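Masa madre, segundo intento

Llevaba desde abril prometiéndoos esta entrada y al final la escribo a las tantas, con la cocina todavía oliendo a corteza tostada y un té que se me ha quedado frío al lado del teclado. Quien me lea desde hace tiempo recordará que mi primera masa madre acabó mal (la olvidé al fondo de la nevera antes de irme a la costa y a la vuelta aquello tenía un color que prefiero no describir). Me dio tanta pena que estuve una buena temporada comprando el pan en Tremura, la panadería de la esquina, que es estupendo, todo hay que decirlo, pero no es lo mismo que abrir el horno y encontrarte con algo que has amasado tú.

Esta vez me lo he tomado con más calma. Empecé con harina integral de centeno de Patora, que muelen grueso y huele a campo nada más abrir el saco, y agua del grifo reposada toda la noche en una jarra. Los primeros días no pasa gran cosa y una se desanima, porque el tarro está ahí, quieto, con cuatro burbujas tristes, y te entran ganas de echarle azúcar, miel o lo que sea. No le echéis nada. Harina, agua y paciencia, y a los 8 días la mía ya doblaba su volumen después de cada comida. 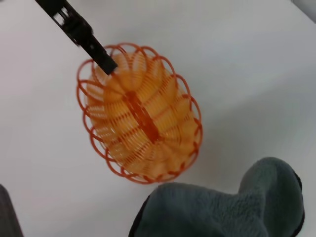
La fórmula que mejor me está saliendo lleva 900 gramos de harina, casi toda de fuerza y un puñado generoso de centeno, y da para dos hogazas medianas: una para casa y otra para regalar, que el pan regalado siempre abre puertas. Mezclo la harina con el agua, la dejo descansar tapada mientras recojo la cocina y luego añado la masa madre y la sal. A partir de ahí, pliegues cada media hora, con las manos mojadas y sin prisa. Yo me pongo la radio. Mi abuela amasaba con la radio puesta y a mí me parece que la masa lo agradece, aunque esto no lo vais a encontrar en ningún libro serio.

Lo que más me ha costado aprender es la temperatura. En verano mi cocina se pone a 27 grados sin despeinarse y la masa corre que se las pela, de modo que lo que en invierno hace en una mañana entera ahora lo tengo listo antes de comer. Me pasé de fermentación tres veces seguidas y saqué tres tortas planas, muy ricas con tomate, eso sí, pero tortas al fin y al cabo. Ahora formo las hogazas antes de lo que me pide el cuerpo y las dejo en la nevera hasta la mañana siguiente, y menudo cambio.
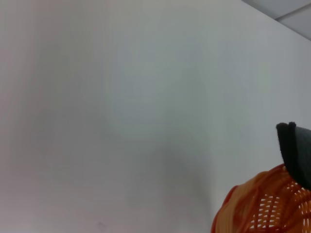

A mí me pasaba igual con el calor, comentó Grurside en la entrada anterior, y lo arreglé usando el agua bien fría y poniendo la mitad de masa madre. Pues lo he probado este fin de semana y le doy toda la razón: la miga ha salido más abierta y la masa se deja manejar muchísimo mejor. ¡Gracias, de verdad!

Me queda pendiente contaros lo de los cortes, que todavía me salen torcidos, y una versión con nueces que tengo a medio probar. Si alguien hornea en olla y tiene algún truco para que no se queme la base, que me lo deje en los comentarios, por favor, que la última la tuve que raspar con un cuchillo.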